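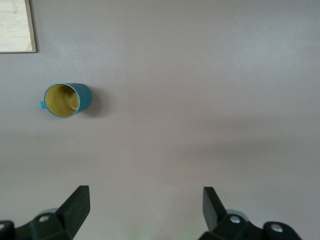
4. Tischplatte reinigen und pflegen

Die Platte des Tisches Okska ist ab Werk matt versiegelt und darf 8 Stunden nach der Montage zum ersten Mal feucht abgewischt werden. Räumen Sie die Fläche vorher ganz frei. Becher wie der blaugrüne mit dem gelblichen Innenraum und Holzbretter gehören so lange auf eine Ablage, auch wenn sie nur am Rand stehen oder liegen.

4.1 Krümel mit einem trockenen Tuch aufnehmen.

4.2 Einen Verschlussdeckel Tevetti Mattpflege (Art. 124) in lauwarmes Wasser geben. Die Dosierung gilt für 1000 ml.

4.3 Tuch eintauchen, gut auswringen und in langen Bahnen wischen - nicht kreisen, sonst bleiben auf der matten Fläche Schlieren.

4.4 Mit einem zweiten Tuch trocknen und 20 Minuten warten, bevor Geschirr zurückgestellt wird.

Hinweis: Streiflicht lässt Teile der Platte dunkler wirken. Prüfen Sie vermeintliche Flecken bei Licht von oben, bevor Sie nachwischen.

Vorsicht: Keine Scheuermilch und keine Schmutzradierer verwenden. Polierte Stellen lassen sich nicht wieder mattieren.

Ersatztücher und Filzgleiter siehe Abschnitt 7.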